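**Care notes: why white cotton goes yellow in storage**

21/05/2021

Several subscribers to the Durnine mending newsletter have written in about white cotton that went into a drawer clean and came out with yellow patches. The usual cause is residue. Body oil, sweat and leftover detergent are all close to colorless when fresh, and they darken slowly as they oxidize. Starch and fabric softener make it worse.

Bleach is the wrong first step. Chlorine bleach weakens cotton with repeated use and can turn some resin finishes yellow by itself. A long soak in sodium percarbonate (sold as oxygen bleach) is safer for plain, undyed cotton. Check the care label first, and keep it away from silk and wool.

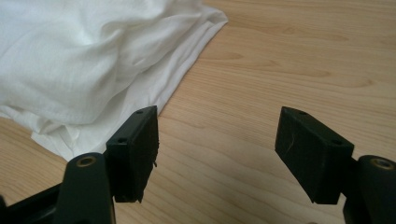 *White cloth on a wood surface.*

Bare wood is a second source of staining. Acids in the wood move into any fabric that touches it for months at a time, and the marks follow the contact points. Line shelves and drawers with acid-free tissue or washed, unbleached muslin. Cedar chests need the same lining – the oil that gives cedar its smell will mark cotton too.

The soak we use at the Wellanon workroom:

- Fill a tub with 2 gallons of hot tap water.
- Add 100 grams of percarbonate and stir until dissolved.
- Submerge the fabric fully and leave it overnight.
- Rinse until the water runs clear, then rinse once more.

Percarbonate loses strength once it is mixed, so do not save the solution. A 500 gram bag makes five soaks. Keep the bag dry and do not seal the mixed solution in a bottle – it gives off oxygen and the pressure can burst the container.

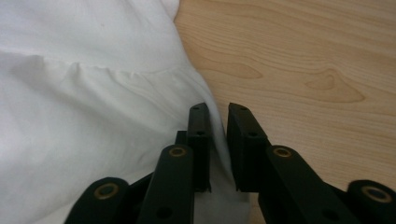

Gathers and double seams hold detergent longer than flat cloth does. Squeeze them under running water during the last rinse. Do not wring, as twisting strains the stitching.

Dry fully before storing. Fabric that feels dry on the surface can still be damp at the seams, so allow an extra day on the rack. Store unstarched and unironed, and refold along different lines each September.

The Komow drop-off point is taking linens for soaking again. Tag each piece with your subscriber number.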